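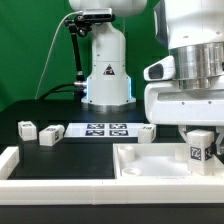
**Small team at Olden passes the halfway mark in its block-handling collection**

The folks at Olden have been busy since the start of February, and anyone who has walked past their door in the late afternoon will have heard the soft whirr of motors and, now and then, a cheer. The team is putting together a set of 1000 recorded examples of a robot arm picking up small things and setting them down again, and as of this week they have 537 of them saved and checked.

The idea is simple enough to explain over a cup of tea, even if the doing of it takes patience. Somebody guides the arm through a job from beginning to end, the cameras and the joint readings are recorded together, and the whole run is stored as a single example. Do that enough times, with the pieces in different spots and lying at different angles, and a learning program has something to work from when it's asked to try the job on its own. The program that will be doing the learning is called Clavolari, and it has been in the works at Olden for a good while now.

Tumelo Cele looks after the collection day to day, and has a real fondness for the plain white cubes with the square black-and-white tags on them. The tags let the software work out where a cube is sitting and which way it's turned, so each recording comes with a decent record of position alongside the pictures.

"You start out thinking you'll be bored by lunch," Cele told us, "and then you find you've got opinions about cubes. If every one of them is standing up nice and neat, the program only ever learns neat. So we tip one over, we push one off to the side, we bring it in over the tray from a bit of a funny direction. I'd like it to see the sort of mess it would meet in somebody's workshop."

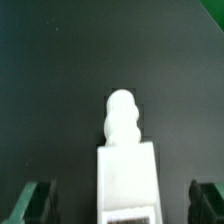

The wrist view has been getting extra attention lately. Cele's group found in their early trials that the fixed camera gave a good sense of the whole table but wasn't much help in the last few centimetres, when the fingers are closing in and a small error matters a great deal. Every example is now saved with both views side by side, and the older ones that lacked the close view were set aside and done over, which cost the team the better part of a week (and, we're told, a fair quantity of biscuits).

Runs that go wrong are kept too, in a folder of their own. A dropped piece or a missed grasp gets a short written note from whoever was at the controls, and the hope is that these will come in handy later for teaching the program when to stop and try again.

Once the first 1000 are finished, the set will be shared with two partner groups, Rukex and Mtshali, who have each offered to add recordings from their own benches. Between the three of them they're aiming for 4000 examples, all labelled the same way so they can be used together. Sorting out the labels took 4 meetings, and Cele says the colour names alone used up most of one.

Anyone at Olden who would like a turn guiding the arm is welcome to drop by after 3 p.m. The training takes less than an hour and no experience is needed.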